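Havville library puts off robot arm, buys computer time first

2024-07-06

The Havville Public Library has decided against buying a robot arm this year, after finding out what one costs once you add the table it bolts to, the cage that goes around the table, and the insurance rider that goes around the cage. The board voted for a simulator license and a better graphics card. The bill comes to $1,697, and it will not need a new floor.

The arm was meant for the makerspace, where Daiane Frota runs the evening robotics class. Her first request, filed last fall, was one page long. The version that reached the board ran to 46 pages, most of them from the insurer.

"I learned a lot about anchor bolts," Frota said.

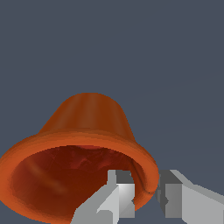 Simulation has the advantage that the library can afford to drop things. Students in the class set up a grasping task in software, run it, and change whatever they got wrong before the next run. A bell shape is a fair test of the method. The orange one has a thick, rolled lip, and the gripper has one gray finger inside the opening and the other outside, with the rim between them. Frota wants her students to try that kind of grip on several shapes before anyone prices a real hand to do it with. The two grippers on the shortlist, from Wurnell and Moschos, open to different widths, and the board would like to know which width the class needs before it pays for either.

Board member Pentti Ruotsalainen asked whether a simulated robot would draw visitors the way a real one might. Frota said the large-print section had never drawn crowds either and had been funded every year. The vote followed shortly.

The library will set aside $2,000 a year toward the arm. Ruotsalainen, working it out on the back of the agenda, noted that this would cover the insurance rider first. The request comes back next July, and Frota has been asked to keep it under 20 pages.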